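Flerudura, Fistthorpe site — materials and cleaning products check

September round. Items marked OK need nothing doing. Items marked ACTION go on the job sheet and stay open until someone has initialled them. Comments follow where there was something to say.

## 1. Store cupboard

- [x] Door closes and locks — OK
- [x] Key on its hook in the office — OK
- [ ] Light working — ACTION
- [x] Nothing stored above shoulder height — OK
- [x] Heavy items on the bottom shelf — OK
- [ ] Floor clear — ACTION

**Comments:** The light comes on but flickers for a good minute before it settles. It was reported last time and the tube was changed, so it's probably the fitting. Needs an electrician.

Two mop buckets and a box of paper towels were on the floor just inside the door. The buckets belong under the sink in the utility room. The paper towels can go on the second shelf if the old Voyle catalogues are thrown out. They've been superseded and can go in the recycling.

## 2. Bottles and containers

- [x] Caps fitted and done up — OK
- [x] No splits or bulging — OK
- [ ] Every container labelled — ACTION
- [ ] Decanted products dated — ACTION
- [x] No food or drink containers in use — OK
- [x] Acids and bleaches on separate shelves — OK

**Comments:** This section took the longest and accounts for most of the actions. Four containers had no label of any kind. Two of them were spray bottles from the front desk, one was a small tub in the store and one was a large bottle in the workroom. Under the site rules a container with no label is treated as unknown, even if whoever filled it is sure what went in.

The unknowns have been taken to the locked cabinet in the yard. Please don't top them up, sniff them to find out, or tip them down the sink. They'll go with the next waste collection.

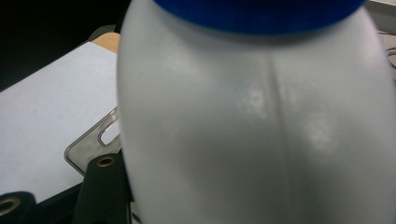

Labels are in the top drawer of the office cabinet, next to the marker pens. Write the product name, the date it was filled and the hazard wording from the original pack. Stick the label on the body of the container and not on the cap — caps get swapped. If the surface is curved, press from the middle outwards or the corners lift within a week or two.

Put a label on before filling. It's much harder to get one to stick once there's product down the side.

## 3. Work tables

- [x] Surfaces sound, no splinters or lifting edges — OK
- [x] Tables stable — OK
- [ ] Paperwork kept away from liquids — ACTION
- [x] Wipes within reach — OK
- [x] Walkways between tables clear — OK

**Comments:** Sheets of paper are still being left out on the tables where bottles are handled. A leak will spoil them, and a wet sheet on a table top hides whatever has run underneath it. Use the clipboards on the wall. There are enough for each table to have its own.

One table leg near the window had worked loose since the last round. Tightened during the check, no further action.

## 4. Data sheets and stock list

- [x] Folder in place — OK
- [ ] A sheet for every product held — ACTION
- [ ] Stock list matches shelf — ACTION
- [x] Emergency numbers at the front — OK

**Comments:** The sheet for the Cevura floor cleaner is missing. It was there in the spring. A new copy needs printing and should go in a plastic sleeve like the rest.

The stock list shows 448 pairs of disposable gloves. The shelf has nearly that many, but one box was open and nobody had signed for it. Amend the list when a box is opened, not when it's finished.

## 5. Spills and first aid

- [x] Spill kit sealed — OK
- [x] Absorbent pads present — OK
- [ ] Eyewash in date — ACTION
- [x] First aid box complete — OK
- [x] Sink accessible, tap running clear — OK

**Comments:** One eyewash pod goes out of date at the end of the month. Order a pair and keep the current one on the wall until they arrive.

## Summary of actions

1. Electrician for store cupboard light fitting.
2. Clear store cupboard floor, recycle old catalogues.
3. Label and date all decanted products.
4. Unknown containers to waste collection.
5. Clipboards to be used at every work table.
6. Replace missing data sheet and correct the glove count.
7. Order eyewash.

All 7 to be closed before the next round. Items 3 and 7 to be done this week. Initial against the number on the job sheet and leave it in the tray by the office door.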